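4.2 Failure case: missed closures on soft goods

The most frequent fault recorded during the cloth-handling trials was a closure reported as a grasp when the gripper had taken hold of nothing. We refer to this as an empty close. Of the 516 attempts made with the Tarkance arm and its two-finger gripper, 400 ended with the cloth held through the full lift. The remaining attempts failed in several ways, and the empty close is treated first as it was the only fault that carried through to later steps without stopping the program.

The controller decides that a grasp has been made by comparing the final finger opening with a fixed threshold. If the fingers stop short of fully closed, an object is assumed to be between them. The rule was written for rigid parts and performs well on them. A single layer of thin cloth holds the fingers apart by very little, and the threshold had therefore been lowered before the trials began. At the lower setting, friction in the finger linkage was enough on some attempts to stop the fingers early, and the controller took this small remaining gap for a layer of fabric.

The work surface made the matter worse. The table used at the Clovlow site is covered in a woven gray fabric, and the approach height for each attempt was taken from a single reading at the start of the session. Where the covering gave under the fingertips, contact was detected late. Where the reading was slightly high, the fingers closed in the air above the cloth. In either case the arm went on to lift, travel, and release, and the session log recorded a completed transfer. Figure 6 shows the gripper over the work surface with a cloth to one side of the fingers.
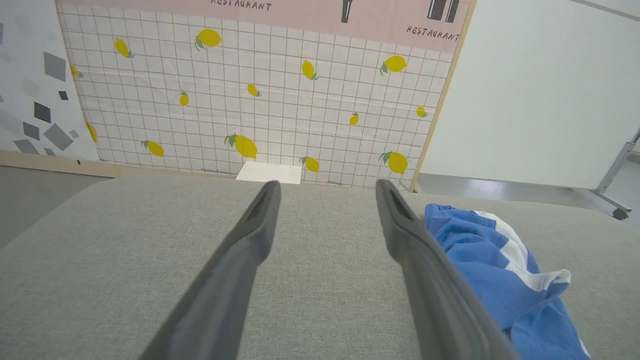 Figure 6. Wrist camera view of the two-finger gripper and a crumpled blue cloth with a white stripe on the gray fabric surface. Patterned panels stand behind the table.

Lateral error was examined separately. The grasp point is chosen as the center of the largest connected region that the segmentation step labels as cloth. When a cloth is bunched, this center may fall on a shallow slope between folds, where the fingers tend to slide off as they close. A trim or stripe in a second color raised a further difficulty. In part of the trial set the segmentation step dropped the stripe from the cloth region, which moved the chosen point away from the striped edge. The shift was small on a flat cloth and larger on a folded one.

Background material was considered as a possible cause and was ruled out for the empty close. The segmentation step did label parts of the printed panels as cloth on occasion, but the planner discards any region beyond the far edge of the table, and no grasp point in the log was placed there. We make no claim for tables whose far edge is not clearly visible to the camera.

The safety consequence deserves separate mention. During one session in August, an empty close was followed by the normal release motion over the folding fixture. The program then called for the fixture to shut on a cloth that had not been delivered. Osaze Ibrahim, who was supervising the cell, saw that the fixture was empty and pressed the stop before it moved. No one was hurt and no equipment was damaged. The review that followed found that the fixture relied on the transfer record alone and had no sensor of its own. An operator reaching in to place the missing cloth by hand would have had no warning that the fixture was about to shut. We regard this as the most serious finding of the trials.

Two changes were made. First, the controller now performs a second check after the lift, comparing the wrist image with one stored before the approach. If the cloth region has not changed, the attempt is marked as failed and the arm returns to its waiting position. Second, a presence sensor supplied by Gadov was fitted to the fixture and wired so that the fixture cannot shut without it, whatever the transfer record says.

A further 264 attempts were run with both changes in place. Empty closes still occurred, as the finger threshold was left as it was, but none was recorded as a completed transfer. The second check also rejected a number of good grasps in which only a corner had been lifted and most of the cloth remained on the table. These false rejections cost time but did not create a hazard. The threshold itself is being reviewed with Ekwueme, the supplier of the finger linkage, and the results will be reported separately.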